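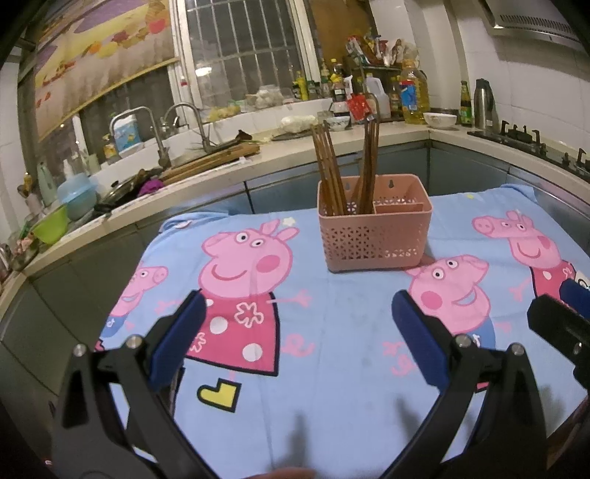 Skastcombe chopsticks set: README

Hand-held gripper demos, home kitchens. One task family so far: take chopsticks out of a caddy, lay them on the cloth, put them back. No arm in the loop during recording, the person holds the gripper and does the task. Training happens later on the Privden arm with the same jaws and pads.

Last updated Thursday, September 29, 2022

What's in it

842 demos, 4 kitchens. 30 fps video from the gripper camera, jaw width per frame, gripper pose. No audio, we strip it.
Each demo is one folder. Folder name = kitchen, task, take number. Don't rename them, the loader parses the name.

Tasks

pick_one: single chopstick out of a bundle
pick_pair: two together, same bundle
return: back into the compartment it came from
swap: left compartment to right or the other way

Kitchen with the pig cloth is the hardest one. Pink caddy, light-blue cloth with big pink characters all over it, so color thresholding is useless there. Use the masks or train without. Background is a real counter (sink, oil jug, sauce bottles, stove) and we did not tidy it. Please don't crop it out for the baseline numbers.

How to record more

Start with jaws wide open, above the cloth, caddy in view. Hold still a second.
Go in slow. Both pads need to be visible at contact or the jaw width track drifts.
Keep fingers behind the jaws. A blurred fingertip low in the view is OK, covering a pad is not.
15 seconds max per take. Longer gets dropped by the import script.
Dropped a stick? Finish the take anyway and set fail=1 in meta.

Known problems

- pose jumps near shiny stuff, steel sinks mostly. Flagged with pose_ok=0, not fixed
- window light changes alot between takes, exposure is not locked before February
- swap labels in the first batch may have left/right reversed, check before you use them
- timestamps in meta are local time, not UTC. sorry

Loading

Use the Alaoui reader, version 4 or newer. Older ones silently skip the jaw width file. Depth is not included, dont ask the reader for it or it hangs.

Splits

Split by kitchen, never by take. Takes from the same kitchen look nearly the same and the test score comes out way too high.

License and contact

Research use only. Bugs go in the Grirkiveo tracker, include folder name and frame number.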